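The Veloso ballot scanner: a teller's review after one long count

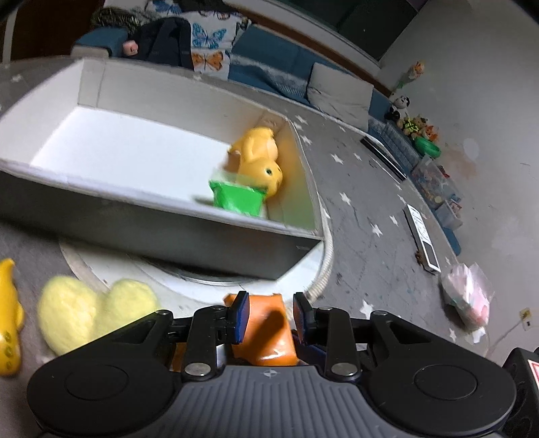 Issue 40, page 8

I've been a counting assistant at Amham town elections for longer than I'd like to admit, and until last November every single ballot went through somebody's fingers. Then the returning officer, Celeste Serrano, agreed to try the Veloso tabletop scanner for the Prastesden ward by-election, and I was one of the people who got to feed it. So this is a review from the person standing over the tray (with sore feet), and if you want the procurement side you'll have to ask somebody upstairs.

First impressions were good! It's about the bulk of a bread bin, it plugs into an ordinary socket and the screen is big enough to read without glasses. You square up a batch, drop it in the hopper, press the green button and away it goes with a noise like someone shuffling cards very fast. A batch of 55 papers is what the manual recommends and I'd stick to that. We got cocky and tried bigger ones, and it pulled two through together, and then the whole batch has to come out and be done again.

We had almost 4,000 papers that night. By hand I'd have expected to be driving home with the milk floats, and we had the first full run finished before the tea urn had gone cold. That part I can't fault.

What I did find fiddly was the doubtful pile. The scanner kicks out anything it can't read – a tick outside the box, a very faint pencil cross, a paper somebody has folded into a tiny square – and they drop into a shallow tray at the front. The tray is too shallow! It filled up and papers slid on to the table, and at a count that makes everybody's heart stop. We ended up putting a cardboard lid under it. For what the machine costs I would have liked a deeper tray.

It's also fussier than it needs to be about faint marks. Anatole Bouvier, who was agent for one of the candidates, watched me adjudicate a whole string of perfectly clear votes that the scanner had thrown out, and he was very patient about it, more patient than I was. There is a sensitivity setting, but it's locked once the count starts, and quite right too. Test it properly beforehand with the pencils you're putting in the booths. We tested with biro.

The printed batch report is lovely. Every batch gets its own slip with the number in, the number read and the number rejected, and the agents could check each slip against their own tallies as we went. I've never known the barrier so quiet. We still did a hand check on a sample of batches afterwards, and they matched, and I'd want that hand check kept whatever machine we use.

Cleaning is easy enough, a soft brush along the rollers. The dust cover doesn't fit well. The strap on the carry case is frankly a joke, bring a trolley.

Would I use it again? Yes, for anything bigger than a parish poll. For a little count I'd still rather have a rubber thimble and a good table.

Last updated August 15, 2022

Comments

Simão Valente
We used the older Veloso in our area and the double feeding was much worse. Fanning the papers first helps a lot.

Benvinda Bastos
Glad you mentioned the hand check. I don't mind a machine doing the donkey work but I want a person to look as well.

Arnaldo Cardoso
Did you look at the Cato at all? Ours has a deep reject tray but it's slow, and so loud you have to shout over it.

Reply from the author
We didn't get a demo of the Cato, sorry Arnaldo. Deep tray sounds like heaven though!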